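2019-08-17

Quick one, between jobs. The folding cell at Pulbridge got its second going-over this week and I want it written down before I forget what I did.

Left gripper first. Fingers off, pads wiped, back on. One of the small screws on the white housing was barely in - 4 turns to seat it. Should of checked that in the spring. Then homed both arms, open and close, open and close, 70 cycles on each side with nothing in them. No complaints from the log.

Cables next. I reroute these every time and every time they creep back. Gave the left one more slack under the connector, left the right one runnning down the arm link where it was. Tag stays on, I need it to tell the Gethin cable from the old one.

Grip force is still the Urness setting. Too strong for thin stuff imo, but roughly 1,000 picks on it so far and I'm not touching it until November.

Then clothes on the table, red and white kit, and a slow pick with the right arm while the left one waits open. 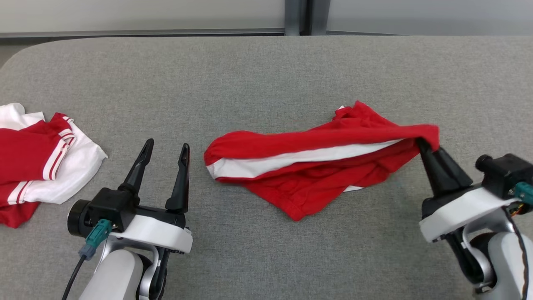
*Bench Notes, no. 136*

Next: the Vumley table, same list. Need a longer hex key - mine is too short for the back screws.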